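# Unit 4: Cut Flower Care and Conditioning

Course notes, Berkgate Evening Floristry, September intake
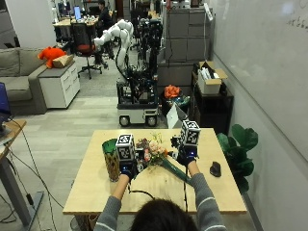 *Fig. 4.1. Bouquet in dark green paper on the work table.*

## Before the stems go in water

Clean buckets come first. Bacteria block the stem ends and shorten vase life more than almost anything else we cover this term. Scrub with dish soap and a drop of bleach, then rinse twice.

- Strip any leaf that would sit below the water line.
- Cut at a slant with a sharp knife.
- Get the stem into water right after cutting.
- Woody stems (lilac, viburnum) get a second cut, straight up the end.

Most stock needs several hours in a cool, dark room before it is arranged. Target air temperature for the cooler is 39°F. Tropical flowers are the exception and are kept at 50°F or above.

## Water and flower food

Flower food has sugar, an acid and something to slow bacteria. Follow the packet. A weak mix feeds the bacteria and does little for the flower. Use lukewarm water, 100°F, for roses that have gone limp at the neck.

## Stems that need extra care

Daffodils leak a sap that harms tulips. Stand them alone overnight and do not recut them afterward. Hydrangeas can be revived by soaking the whole head. Poppies and euphorbia have milky sap; wear gloves for euphorbia, and keep hands away from your eyes.

## For next class

Read the Tivley supplement, sections on wilting and ethylene. Bring your own knife and two clean buckets. Keep fruit out of the cooler.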